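Chapter 6
What a Basket Is Supposed to Do

Most advice on tidying a home begins with a container. Buy the basket, the reader is told, and order will follow. This chapter asks whether it does, and the answer is less cheerful than the catalogs suggest.

The claim is old. Brenda Greenwood's household manual put it in one sentence: "A thing with a basket is a thing with a home." Phyllis Haslam doubted it. She visited 322 households that had bought storage baskets and went back in December to look inside them. Many held what the kitchen table used to hold – keys, receipts, dead batteries – in the same mixture as before. The mess had been given sides.

Haslam's study has its own problems. She chose the homes herself, and she never says what she counted as mess. We return to both points in Section 3. Still, her question is a fair one to put to any container before anything goes into it: what will it keep apart from what? 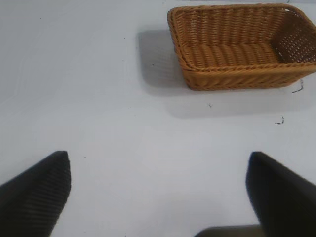

Figure 6.1 Rectangular wicker basket with a braided rim. The floor is a single open space.

A basket of this shape can hold a good deal, but it sorts nothing. Long, low and undivided, it leaves every decision to the person filling it. Keep that in mind as you read the Sarkier and Curnano methods below, both of which assume the deciding has been done.

Related chapters
Chapter 3 Drawers and Their Defenders
The Achterberg Shelf Debate
Labels: Do They Help?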